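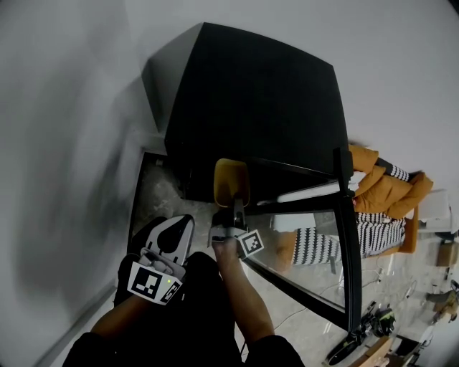
the black cabinet, grey wall behind, marble-look floor just showing in the gap

Hall cabinet: fix it to the wall or leave it free standing?

kamala_m
Evening all. I've finally got round to the hall and I'm stuck on something daft. The big black cabinet has to live out there (there's no other room it'll go in, believe me, I've tried) and my other half wants it strapped to the wall. I'd much rather leave it loose so I can drag it out and clean behind it. My sister says I'm mad. The wall is plasterboard, painted pale grey last August, and I really don't fancy putting holes in it already! What does everyone else do?

Wada_Iddrisu
Strap it. Have you got kids, or visiting kids? Then strap it twice. We had a chest of drawers start to go when my nephew pulled the bottom two out and stood in them, and I've never moved so fast in my life. Two small holes is nothing, you can fill them in five minutes when you move on.

MariamaY
Going to disagree a bit. Depends how deep it is and what's in it. A deep cabinet with the heavy stuff at the bottom isn't going anywhere. I've got one on the landing with all my preserving jars in the base and you couldn't tip it with a car. A tall thin bookcase is another matter.

Wada_Iddrisu
Fine until somebody opens both doors and hangs off them though.

MariamaY
Nobody hangs off my doors, Iddrisu, they wouldn't dare.

kamala_m
No kids here but my friend's toddler comes over most weeks and he's a climber. So that's one for the strap I suppose. It's mostly table linen and the good plates, plus a drawer of batteries and takeaway menus. Plates are at the top at the moment because I can't be doing with bending.

osamu_k
Plates at the top is your trouble. Move them down before you do anything else. Then find your studs. Don't use those little plastic plugs in plasterboard for this, they'll pull straight out. If there's no stud in the right place, screw a batten across two studs and fix the cabinet to that. You can paint the batten the same grey and you'll hardly see it.

gustance
Is the floor tile or vinyl? Asking because mine slid about on tile until I put felt under it, and then it slid about even more. Rubber pads were what sorted it. I got a pack from Flulico, 3 quid, still going strong.

kamala_m
It's vinyl, the marble pattern one. Goes lovely with the walls but it marks if you so much as look at it. Would rubber stain it? I read somewhere that it does.

osamu_k
It can do, yes. Some rubbers leave a brown mark on vinyl and it won't scrub out. Look for pads sold as non-staining, or put a bit of cork underneath.

gustance
Oh. Well mine's on tile so ignore me!

masaru_s
I rent, so I had to ask. The landlord said yes in the end, as long as I filled the holes after. Webbing strap with a buckle, that's the one you want Kamala – undo it, pull the cabinet out, hoover, push it back, do it up again. Everybody's happy. I clean behind mine maybe twice a year if I'm being generous.

MariamaY
Twice a year! I do mine every month. The fluff is unbelievable.

kamala_m
Didn't know you could get them with a buckle, Masaru, that might keep the peace in this house. Has anyone got a damp problem from having one too close to the wall? It's an outside wall and it does get chilly.

osamu_k
Leave a gap at the back, a couple of fingers wide, so the air can move. Mine was shoved hard up against an outside wall for one winter and the back panel went furry.

kamala_m
Furry, lovely. Right, gap it is. Off to move the plates.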